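Clallel Community Help
Home > Kids and Playrooms > Storage and Cleanup

Sorting small building blocks without losing a whole evening

Posted by Verna Montoya
Saturday, July 8, 2023

We took over a big tub of small toy building blocks from my sister when she moved out of her place in Alcantara. The label on the lid says 1,491 pieces and I believe it. They are all mixed together, and mixed in with them are hair ties, dry cereal and a lot of grit from the bottom of the tub.

My son is 5 and wants to build by color. Right now he dumps everything on the floor, picks out what he wants and walks away from the rest. I end up on my knees after supper putting it all back.

I would like to sort the blocks once and keep them sorted. Do I go by color or by shape? And what do people use to hold them? I bought one of the Treltero drawer towers, but the drawers are deep and he can't see what is in them, so he pulls them all the way out and we are back to a pile.

I also need to wash them at some point. I don't know if that comes before the sorting or after.

3 replies

Bonifacio Requena

Color first. Shape sorting makes sense for older kids who follow printed plans. At five he is looking for "a brown one," so give him a place where the brown ones are.

Put down something flat and light before you start. We use an old vinyl tablecloth with a flower print. A bedsheet works too, but the blocks catch in the folds. Spill out a small heap in the middle, a couple of handfuls at most, and leave the rest in the tub with the lid on. A small heap gets finished. A big one sits there until somebody steps on it.
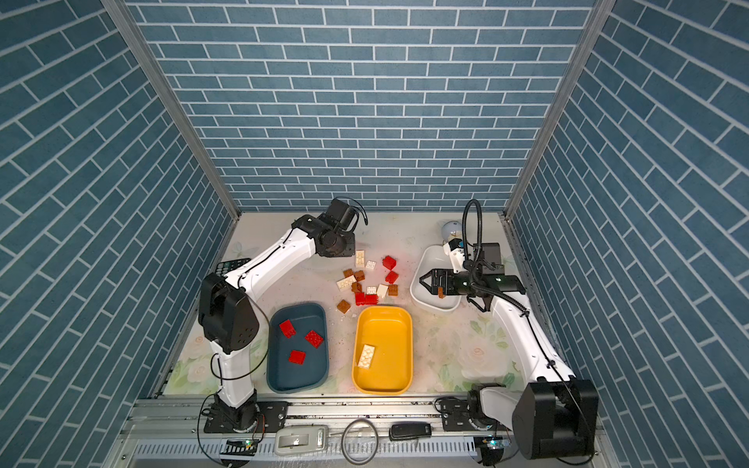 Then take one color at a time. Go through the heap for that color only and drop each block in a bowl. Don't try to do every color at once with a row of bowls, at least not with a child helping, or you will be fishing strays out of the wrong one. When the first color is gone, the rest is much easier to see.

Use a wide, low bowl. Cereal bowls are fine, and an oval serving dish is even better since two people can reach into it from different sides. Keep other things off the cloth or they end up in the tub – that is how your hair ties got in there.

Wash after sorting. Lukewarm water, a little dish soap, a mesh laundry bag, one color per bag. Swish, rinse, and spread them on a towel overnight. Shake the crumbs off the cloth outside before you fold it.

For storage, skip the drawers. Shallow clear boxes with snap lids, one per color, on a low shelf. We did ours last November and they are still mostly in the right boxes.

jukatport_dad

I gave up on sorting. We had a set of 552 and my kids mixed it up again in two days. Now there is one drawstring mat, they play on it, I pull the string and hang it on a hook. Works for us.

Verna Montoya

Thank you both. I tried the small heap idea this afternoon with just the browns and he stayed with it longer than I expected, then wanted to know if the bowl was his to keep. I am going to do one color a night and move the Treltero drawers to the laundry room.

Bonifacio, what size are your boxes? The ones at our store are either for shoes or for sweaters.

Bonifacio Requena

Shoe size is right. Fill them halfway so he can stir around and see what is at the bottom. If one color has too many for a box, start a second box and put it on the shelf above – he won't miss them.

This thread has been viewed 433 times.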